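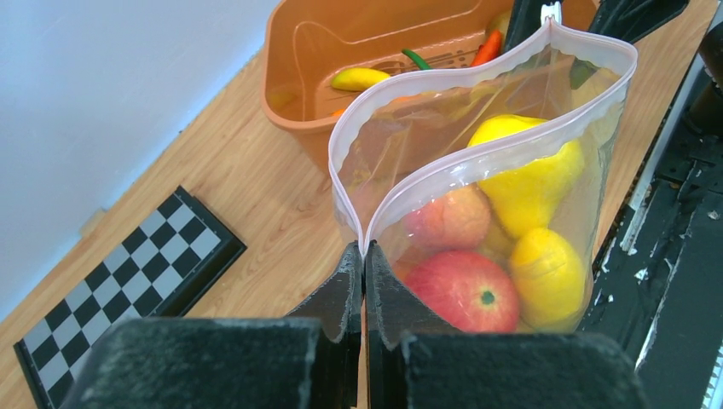 *Brynjólfsdóttir*

## Section 2: Getting your Stedorow ready for its first load

By now the freezer should be standing where you mean to keep it, with the packing tape off and the baskets taken out and wiped down. If it travelled on its side, even for part of the way, let it stand upright overnight before you go any further. I know it's hard to leave a new machine alone when there's food waiting, but please do.

1. Check that all the feet touch the floor. The front pair screw in and out by hand, and a folded bit of card under one of them won't do for long on a tiled floor.
2. Plug the freezer straight into the wall socket. Please don't use an extension lead, however sturdy it looks.
3. Turn the dial to the middle setting and close the lid. The green light comes on straight away and the amber one joins it, which is quite normal with an empty cabinet.
4. Wait until the amber light goes out. On a warm day in a garage this can take until the evening.
5. Press the fast-freeze button and leave it for 45 minutes before you put the first fresh food in.
6. Load the bottom first, then hang the baskets back on their rails, with the shallow one on the left.

**Note:** The Alten model holds 353 litres and has two baskets. The smaller Nemstead has only the one, so skip the last part of step 6 if that's what you've bought.

### Packing fruit and vegetables

Zipper bags are perfectly good for this, and so are lidded tubs. Wash and dry everything first, cut up anything large, and keep each portion to 600 g or less so that it freezes through evenly. Press the air out of a bag with the flat of your hand, close it, and lay it down until it's hard. You can stand it on end after that, like a book on a shelf, and you'll fit in far more than you'd think (we certainly do when the May rhubarb comes in!).

Write on the label before you fill the bag. Pens skid about dreadfully on cold plastic.

**Caution:** Never put fizzy drinks or sealed glass bottles in the cabinet, even for a short while. They can burst.

**Caution:** Don't chip at frost with a knife or a screwdriver. Defrosting is explained in Section 4, along with where to put the drip tray.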